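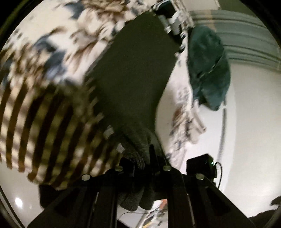 When should I stop a cloth-handling session with the hand-held grippers?
Stop whenever you lose sight of a fingertip, whenever a cable goes tight, and whenever anybody says "stop" in any tone of voice, including sarcastic. Set the grippers down first and talk second.

Section 4. Working with fabric

This section covers shirts, towels, scarves and whatever else Trinham sends over in the mixed bag. Read it before your first shift. Sioned Gape will ask you whether you have, and she is good at spotting the answer.

4.1 Before you pick anything up

1. Clear the table of mugs, phones and lunch. The Wemia bench mat is rated for cloth. It has never been rated for soup.
2. Check every screw on both grippers by hand. A screw that turns under your thumb gets tightened now, with the driver in the top drawer.
3. Open and close each gripper 13 times, slowly. Listen for clicking. If it clicks, hang a red tag on it and take another one.
4. Run the cable along the outside of your arm and leave enough slack to reach the far corner of the table.
5. Shake out each piece of fabric and check for pins, coins and tissues.

Note: Tissues count. One tissue in a pocket can keep a whole crew busy with a lint brush until lunch.

4.2 Gripping and moving

1. Pick up fabric by an edge or a corner. Grabbing the middle works, in the sense that you'll be holding something.
2. Close the fingers until the cloth gathers, then stop squeezing. More force marks the fabric and tires your hand.
3. Lift clear of the pile before you move sideways. Dragging pulls the next three pieces along.
4. When two grippers share one piece, agree on who leads. The leader says "moving" before moving. The other person waits to hear it.
5. Lay the piece down, open the fingers fully, and check that no thread is caught before you pull away.

CAUTION: Keep bare fingers out of the jaws while the gripper is in use. If cloth jams, let go of the trigger, put the gripper down and free the cloth from the side.

CAUTION: Hair, lanyards and drawstrings go behind you or inside your shirt. This applies to visitors, and to managers – who are visitors with better parking.

Note: Thin or slippery cloth may need a second try. Three failed grips in a row means you log it and move on. The log has a box for this. It doesn't have a box for your feelings about satin.

4.3 Limits

Heaviest single piece, dry: 900 grams
Heaviest single piece, two grippers moving together: 800 grams
Longest stretch without a break: 86 minutes

The two-gripper limit is lower on purpose. Please stop reporting it as a typo.

4.4 Finishing up

1. Wipe the fingers with a dry cloth, one that isn't part of the set.
2. Coil cables loosely and hang them on the Yan rack. Wrapping them around the gripper shortens their life and everyone's temper.
3. Fold the fabric and return it to its bag. A fair attempt at folding is enough.
4. Write down dropped grips, jams and near misses in the Sasham log before you leave the room. Reports written on Sunday night from memory tend to be very short and very cheerful.

For cleaning the finger pads, see Section 5.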